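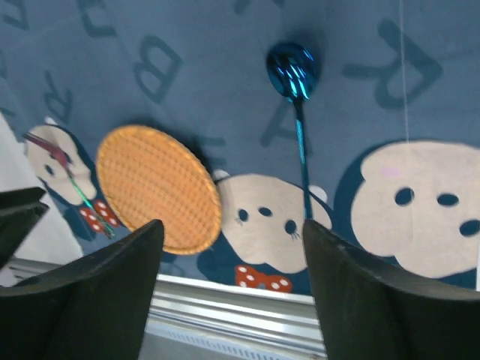

Does the colored finish on flatware last, or is it a gimmick?

Posted by drawerful, 8 March 2022

My sister wants a set of blue metallic flatware for her new apartment. The Gresano store near me has one for $375, which seems like a lot for forks. The tag says "permanent color." I've heard that about nonstick pans too. Has anybody owned this stuff for more than a few months? We all use the dishwasher and I don't see her hand washing anything.

2 replies

Amos Esposito

Permanent is a sales word. Ask the store what the coating is. If they say PVD, it's a thin hard layer put on in a vacuum chamber and it holds up pretty well. If they say "plated" or can't tell you, I'd assume paint or lacquer and walk away.

I bought a Drunby set in September, so take this as one household's experience. The spoons still look fine. The knives have fine scratches where they rub against each other in the basket, and you can see gray steel in a couple of them. The box said dishwasher safe, but the little card inside said to avoid lemon detergent, so which is it?

If she won't hand wash, I'd do this:

Buy one piece before you buy the set. Any store that won't sell a single teaspoon is telling you something. 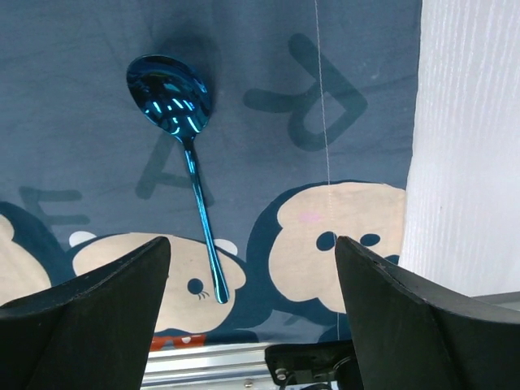
Run it through every load for a month, next to the regular stuff. Check the edges and the tip of the handle first.

Read the warranty. Mine covers "defects" and leaves out "wear," and I can't think what else would happen to a spoon.

stirkent_fan

my Stirkent ones are 2 years old and look great, no idea what the coating is. $375 is nuts tho, wait for a sale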